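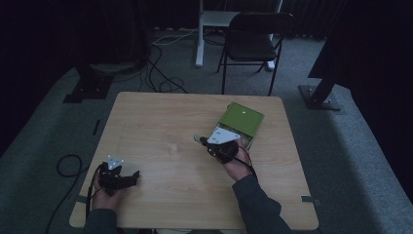

3.2 Clearing the table

Household guides treat the cleared table as a natural state to which furniture returns if left in peace. Our diaries, kept by 52 households on the Loureiro estate from January onwards, suggest otherwise. Of 380 evening entries, most describe a surface that was cleared except for one thing, and the one thing was very often a flat box. Figure 3 has the type: a green-lidded box, raised slightly from a pale wooden table with bare wood beside it. Such boxes are too shallow to store much and too presentable to throw out, and diarists moved them with a devotion they did not extend to the washing-up.

Figure 3. Flat box with green lid, lifted from a square table.

We coded each move by where the box ended up. "Another table" was the leading answer, followed by "the stairs". The Mimlow checklist, which allows only "stored" or "discarded", had no place for either, so we added a third code, "elsewhere for now", and used it a great deal.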